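Cleaning Dust Out of a Desktop Computer

Dust reduces airflow through a desktop case in two ways. It blocks the intake filters, so less air enters, and it coats the fins of the heatsinks, so less heat leaves. The usual symptoms are fans that run faster than they used to under the same load, a warm side panel, and sudden drops in performance during long jobs. This page covers a routine cleaning of a tower case with air cooling. Liquid loops are outside its scope.

What you need

A Phillips screwdriver, size 2
Canned air or an electric blower
A soft brush with synthetic or natural bristles, 25 mm wide
Lint-free cloths
Isopropyl alcohol, 70 percent or stronger, for fan blades only
A grounding strap, or regular contact with bare metal on the case

The Stundden blower we keep in the workshop has two speeds. Use the low one inside the case. The high one is strong enough to push a loose cable into a fan.

Before you open the case

Shut down the operating system fully. Sleep and hibernate are not enough. Switch off the power supply at the rear, pull the power cord, then hold the front power button for five seconds to drain the remaining charge. Disconnect the monitor, network and USB cables. If several identical plugs go to the same panel, mark them with tape.

Leave the machine for 30 minutes if it has been under load. Heatsinks hold heat longer than the case does.

Move the computer to a table near an open window or in a garage. Carpet is a poor place for this work.

Filters first

Most cases have a filter at the bottom, one behind the front panel, and sometimes one on top. On the Dendeo towers the bottom filter slides out toward the rear; on the Hudora cases it comes out from the side and has a small latch that must be pressed before pulling. Tap the filter over a trash can, then rinse it under lukewarm water from the clean side toward the dirty side. Let it dry completely. A damp filter should never go back in the case.

Fans and heatsinks

1. Remove the side panel. On most cases it is held by two thumbscrews at the rear edge.
2. Hold the fan blades still with a finger. A fan spun by compressed air can exceed its rated speed and damage its bearing.
3. Blow air through the CPU heatsink in short bursts, opposite to the normal direction of airflow.
4. Brush the edges of the fins where the dust has formed a mat. Work along the fins, never across them.
5. Wipe each fan blade on both sides with a cloth slightly dampened with alcohol.
6. Blow out the graphics card from the open end of its shroud. Leave the card in its slot unless it is badly clogged.

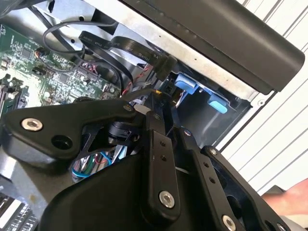 Keep the can upright and at least a hand's width from the board. A tilted can releases liquid propellant, which leaves residue and chills the parts it lands on. If this happens, wait until the liquid has evaporated before going any further.

Power supply

Do not open the power supply. Its capacitors can hold a dangerous charge long after the cord has been pulled. Blow air through the grille from the outside in short bursts and stop there. If the supply still rattles or smells burnt afterward, replace it.

Closing up

Check that no cable touches a fan and that every connector you brushed against is still seated. Refit the filters and the side panel, reconnect the cables, and start the machine. Listen for scraping during the first minute.

Compare idle temperatures with a reading taken before the cleaning. The Tavares monitor utility writes them to a log, and any similar tool will do. If the CPU has not improved, the thermal paste may need to be replaced.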